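Ticket 268
Raised by: Itziar Miranda, Praltomham activity room
Category: Furnishings and consumables
Priority: 3
Status: Open, awaiting supplier

Summary
The replacement table covering supplied by Trolum in April does not lie flat on the long table. Small items used in the sorting activity, in particular the round plastic caps, move out of position when the covering shifts.

Details reported
The covering is the striped cartoon-print pattern ordered under the Jellik range. It was unfolded on Monday and placed on the table in accordance with the instructions supplied. Fold lines remained along its length at the close of the session. The requester states that the previous covering did not present this difficulty and asks whether an exchange is possible.

Steps taken
The covering was removed, turned and laid again. No improvement was recorded. The table was then checked for level and found to be satisfactory. The requester was advised to place the shallow box tray across the table as a temporary weight and to keep the caps on the near side of it, open sides up. 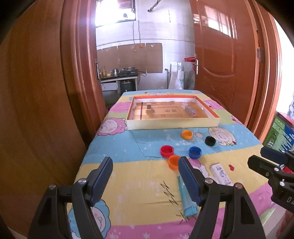

The requester was also asked to confirm whether clips could be fitted to the table edge. Clips are not considered suitable at the end nearest the doorway, where clothing may catch on them. Double-sided tape was discussed and declined on account of the marks it leaves.

Supplier response
Trolum has acknowledged the report and proposes one of 2 remedies: a heavier covering in the same pattern, or a non-slip underlay made by Halás. The underlay is available in a length of 1,260 mm only, and more than one piece would therefore be required. A written quotation has been requested for both.

Update from requester
The tray holds the middle of the covering adequately. The end of the table remains unsatisfactory. The heavier covering is preferred, provided that the pattern is unchanged, as the children use the coloured stripes when sorting.

Next action
Facilities to forward the quotation to Itziar Miranda on receipt. The present covering is to be retained until the exchange has been agreed.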